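The Laundry Lesson

By the second month I had stopped telling people what I did. I said I worked at Clametti, in training, and they pictured a projector and a plate of cookies.

What I did was drive two arms from a chair. The work order came down from Mokau, who owned the contract, and it said: open door, load items, close door. 4000 good takes by December. A take was good if a person at a desk in Tillville said it was good, and that person had never seen our room.

I came to it with a low opinion of the whole idea and the chair did not improve it. You hold a pair of handles. You move, the arms move. Whatever you do, it gets written down: the hesitation before the door, the second grab, the way I go in from the right because my left shoulder is bad. The company line was that the model would learn laundry. My own view was that it would learn my shoulder.

The supervisor came over from the Gallardo office on August 14, 2022, and stood behind me with a paper cup.

"Do the door," she said.
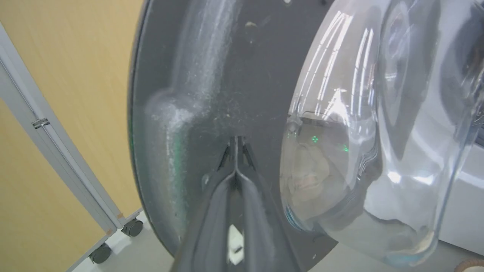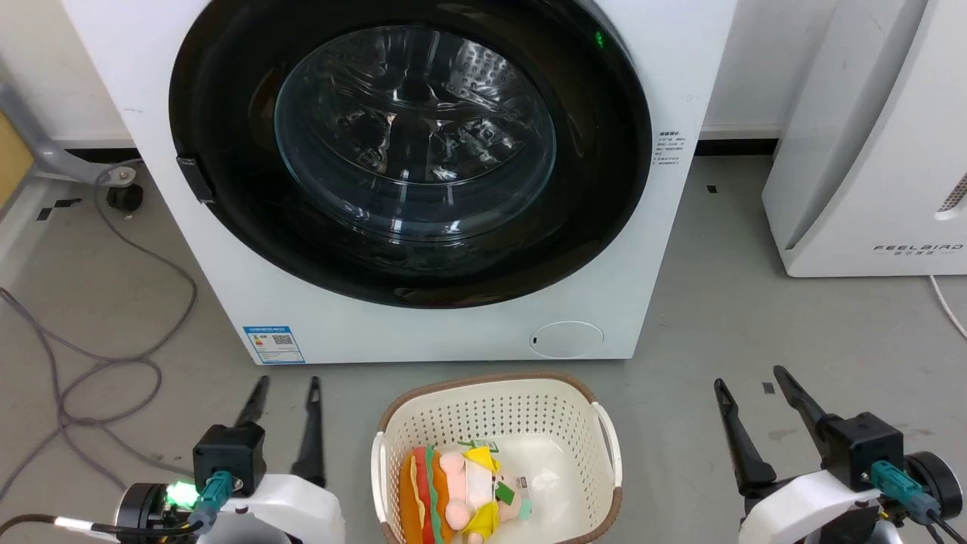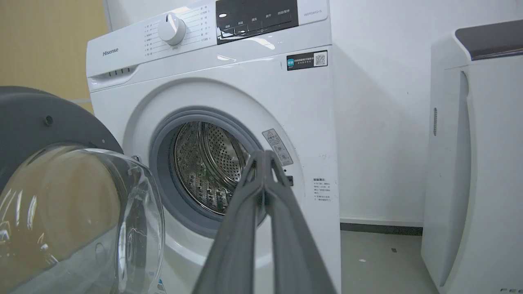 "You're stiff," she said.

"It's stiff. I'm fine."

"It has to look natural."

I asked her who it had to look natural to. She drank from the cup. She had been a dance teacher once, I'd heard, and I think she missed having something to correct.

"Again," she said. "And this time don't stop to think before you reach."

"If I don't think, I miss."

"Then miss and recover. They like recoveries now. They pay the same for a recovery."

They hadn't in the spring. In the spring a recovery was a bad take and I had thrown out a week of them. I said so, and she said things had changed, in the voice people use for weather.

So I missed on purpose. I brought the fingers down wide, let them close on air, backed off, came in again. It looked terrible. It looked like a man pretending to drop his keys so he can talk to a neighbor. The desk in Tillville passed it in 47 seconds.

"See?" she said.

"That wasn't a mistake. That was me acting."

"It doesn't know the difference."

"That's what worries me."

She wrote something down. I did 60 more before I went home, half of them with a stumble in it, and I got good at the stumbles. I found I could do a small one at the wrist that read as doubt. By evening I was proud of it, and I drove home feeling sick about being proud.

My contract ran out before the count did. They gave me a tote bag and a form to sign. Take 2087 was my last, and I did it clean, straight to the door, no thinking and no theater, the best one I ever drove. It came back rejected. Insufficient variation.

I saw the thing working on its own the next year, in a hotel, through the open door of a linen room. No chair, no handles, nobody at a desk that I could see. I had a bag in each hand and a room to find, and I stood there anyway.

It went up to the washer, reached wide, closed on nothing, and drew back. There was the little dip at the wrist. Then it came in from the right, favoring the left shoulder, and took hold of the door.

A woman pushing a cart stopped next to me to watch.

"Look at that," she said. "It's being careful."

I told her it probably was, and went to find the elevator.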